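집에서 시험 원서 서류 준비하고 보관하는 요령

2026년 3월 29일 | Incombe 생활정보 편집부

7월 Helus 자격시험의 원서를 집에서 작성하는 응시자를 위해 서류 준비, 스캔, 출력, 보관 작업을 순서대로 정리한다. 응시 자격과 과목 선택은 다루지 않는다. 필요한 도구는 평판 스캐너 또는 휴대전화, 흰 종이, 검은색 펜, 금속자, 재단칼, 투명 파일이다.

작업대 준비

책상은 마른 천으로 한 번 닦고, 음료와 음식은 다른 곳으로 옮긴다. 식탁을 쓸 경우 기름기가 남기 쉬우므로 중성세제를 희석한 물로 닦고 완전히 말린 뒤 종이를 올린다. 재단 작업용 매트와 원본 서류는 같은 면에 두지 않는다. 재단칼은 사용 직후 날을 넣는다.

원본은 왼쪽, 사본은 오른쪽에 두고 처리가 끝난 서류는 바로 투명 파일에 넣는다. 왼손잡이는 반대로 배치해도 된다. 창문을 열어 둔 상태에서는 낱장 서류를 펼치지 않는다.

증명사진

온라인 접수용 사진 파일은 사진관에서 받은 원본 파일을 쓰는 것이 가장 낫다. 인화된 사진을 다시 스캔하면 광택면의 반사와 미세한 긁힘이 함께 들어간다. 부득이하게 스캔할 때는 유리면을 극세사 천으로 닦고, 사진 뒷면에 검은색 종이를 한 장 덧댄다. 자동 보정 기능은 끈다. 피부색과 배경색이 함께 바뀌는 경우가 많다.

배경을 직접 지우는 편집은 권하지 않는다. 머리카락 경계가 뭉개지고, 심사 단계에서 식별 불가로 분류될 수 있다. 사진을 가로나 세로로만 늘려 규격에 맞추는 것도 같은 결과가 된다. 비율을 고정한 상태에서 자르고, 그다음 크기를 줄인다. 순서를 바꾸면 마지막에 다시 확대해야 하는 일이 생긴다.

접수 화면이 요구하는 용량보다 파일이 크면 압축률을 한 단계씩 올린다. 편집부에서 시험한 파일은 첫 저장 시 774KB였고, 압축률을 올려 다시 저장하니 152KB로 줄었다. 눈과 입 주변에 네모난 얼룩이 보이면 압축이 지나친 것이다. 압축한 파일을 다시 열어 또 압축하지 말고 항상 원본에서 새로 저장한다.

서명 스캔

서명은 줄이 없는 흰 종이에 검은색 펜으로 한다. 유성 볼펜이 무난하다. 수성펜은 번질 수 있으므로 서명 후 충분히 말린 다음 유리면에 놓는다. 연필과 형광펜은 쓰지 않는다. 같은 종이에 여러 번 서명한 뒤 가장 고른 것을 골라 자르되, 신분증이나 기존 제출 서류의 서명과 형태가 크게 다르지 않은지 먼저 확인한다.

휴대전화로 찍을 경우 종이를 바닥에 평평하게 놓고 렌즈를 종이면과 평행하게 맞춘다. 천장 조명 바로 아래에서는 손과 전화기의 그림자가 생긴다. 낮에 창가에서 한 발 물러난 위치가 적당하다. Zalier 스캔 앱을 쓰는 경우에는 '문서' 모드 대신 '회색조' 모드를 선택한다. 문서 모드에서는 가는 획이 끊어질 수 있다. 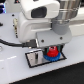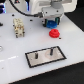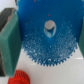 위에서부터 흰색 로봇 팔, 파란색 원형 물체 위의 그리퍼, 파란색 플라스틱 평기어

증빙 서류 스캔

졸업증명서, 성적증명서, 경력증명서는 발급기관의 직인과 문서확인번호가 모두 읽혀야 한다. 스캔 전에 스테이플러 심을 제거한다. 전용 제거기가 없으면 얇은 금속자를 심 밑에 넣고 천천히 들어 올린다. 손톱이나 칼끝으로 뽑으면 모서리가 찢어진다.

접힌 자국이 있는 서류는 깨끗한 흰 종이 두 장 사이에 끼우고 무거운 책을 올려 하룻밤 둔다. 다리미는 쓰지 않는다. 열전사 방식으로 인쇄된 영수증이나 증명서는 열을 받으면 전체가 검게 변한다. 레이저 프린터 출력물도 토너가 녹아 다리미판에 옮겨 붙을 수 있다.

여러 장으로 된 증명서는 한 파일로 합치고 쪽 순서를 확인한다. 뒷면에 안내문만 있어도 접수 요강에 '전면 제출'이라고 되어 있으면 뒷면까지 포함한다. 얇은 종이는 뒷면 글자가 비치므로 역시 검은색 종이를 덧대고 스캔한다. 이 방법으로도 비침이 남으면 밝기를 조금 올린다. 대비를 과하게 올리면 직인의 붉은색이 뭉친다.

이름 표기는 모든 서류에서 같아야 한다. 영문 이름의 띄어쓰기, 붙임표, 성과 이름의 순서를 여권 또는 신분증과 대조한다. 개명한 경우에는 개명 사실이 기재된 서류를 함께 준비한다. 이 부분은 스캔 품질과 무관하게 보완 요청이 나오는 항목이다.

파일 이름

파일 이름에는 공백과 특수문자를 넣지 않는다. 접수 시스템에 따라 한글 이름의 파일이 깨지는 경우가 있어 영문 소문자와 밑줄만 사용하는 편이 안전하다. photo, sign, degree, career처럼 서류 종류를 앞에 쓰고, 수정본이 생기면 뒤에 번호를 붙인다. 'final'이나 '진짜최종' 같은 표기는 나중에 구분이 되지 않는다.

폴더는 원본용과 제출용으로 나눈다. 원본용 폴더의 파일은 열어 보기만 하고 편집하지 않는다. 제출용 폴더는 접수 완료 후 읽기 전용으로 바꾼다. 이동식 저장장치에도 복사본을 남기고, 복사한 뒤 파일이 실제로 열리는지 확인한다.

접수 후 확인

결제 완료 화면과 접수 완료 화면은 서로 다를 수 있다. 접수번호가 표시된 화면까지 저장한다. 같은 시험에 원서를 중복으로 넣으면 중복 접수자로 분류될 수 있으므로, 화면이 멈췄다고 바로 새 원서를 작성하지 않는다. 로그아웃 후 다시 접속하여 접수 내역을 먼저 조회한다.

서류 미비 상태로 조건부 접수가 된 경우에는 보완 기한을 달력에 적고, 어떤 파일이 문제인지 항목명 그대로 옮겨 적는다. 보완 화면에서는 지적된 파일만 교체한다. 이미 통과된 파일까지 새로 올리면 심사 상태가 처음으로 돌아가는 시스템도 있다. 교체 후에는 미리보기를 눌러 새 파일이 표시되는지 본다. 이전 파일이 계속 보이면 브라우저의 임시 파일을 삭제하고 다시 확인한다.

명단이 PDF로 공개되면 이름보다 접수번호로 검색하는 것이 정확하다. 검색이 되지 않는 PDF는 이미지로 저장된 문서일 가능성이 있다. 이때는 번호 순서를 보고 해당 쪽을 직접 찾는다.

수험표 출력

수험표는 접수 기간이 아니라 별도 공고된 기간에 출력한다. 잉크젯 프린터를 오래 쓰지 않았다면 노즐 점검 무늬를 먼저 인쇄한다. 줄이 끊겨 나오면 헤드 청소를 실행하고 잠시 둔 뒤 다시 점검한다. 청소를 연속으로 반복하면 잉크 소모가 크다.

인쇄 설정은 '실제 크기'로 한다. '용지에 맞춤'을 선택하면 바코드 폭이 달라진다. 양면 인쇄는 끄고, 출력 후 바코드 위에 접는 선이 지나가지 않게 한다. 2부를 출력하여 1부는 가방에, 나머지는 신분증과 다른 곳에 둔다. 코팅은 하지 않는다. 감독관 확인란에 서명이나 날인을 해야 하는 양식이 있다.

종이 서류 보관

원본 증명서는 A4 투명 파일에 한 장씩 넣어 세워 보관한다. PVC 재질의 오래된 파일은 토너가 비닐에 달라붙는 일이 있으므로 폴리프로필렌 제품을 고른다. 편집부에서는 Collado 투명 파일을 약 17개월 사용했고 토너 전사는 확인되지 않았다. 고무줄과 클립은 자국이 남아 장기 보관에 적합하지 않다.

보관 장소는 직사광선이 들지 않는 서랍이나 책장이 좋다. 싱크대 하부장, 베란다 창고, 세탁기 주변은 습도 변화가 크다. 여름철에는 제습제를 함께 넣되 종이에 직접 닿지 않게 한다. 염화칼슘 제습제는 고인 물이 쏟아지면 서류를 버리게 되므로 실리카겔을 쓴다.

물에 젖은 서류는 겹친 상태로 떼어내지 않는다. 키친타월로 위아래를 눌러 물기를 뺀 뒤 모서리부터 천천히 분리하고, 한 장씩 망 위에 펼쳐 그늘에서 말린다. 헤어드라이어는 찬바람만 쓴다. 직인이 번진 증명서는 말리더라도 제출용으로 쓰지 말고 재발급을 신청한다.

폐기

잘못 출력한 수험표와 원서 사본에는 생년월일, 주소, 접수번호가 들어 있다. 세단기가 없으면 해당 부분을 가위로 잘게 자르고 나머지와 다른 봉투에 나누어 버린다. 스티커 사진이 붙은 종이는 사진을 떼어낸 뒤 분리한다. 합격자 발표와 이의신청 기간이 모두 끝날 때까지는 접수 확인서와 결제 영수증을 버리지 않는다.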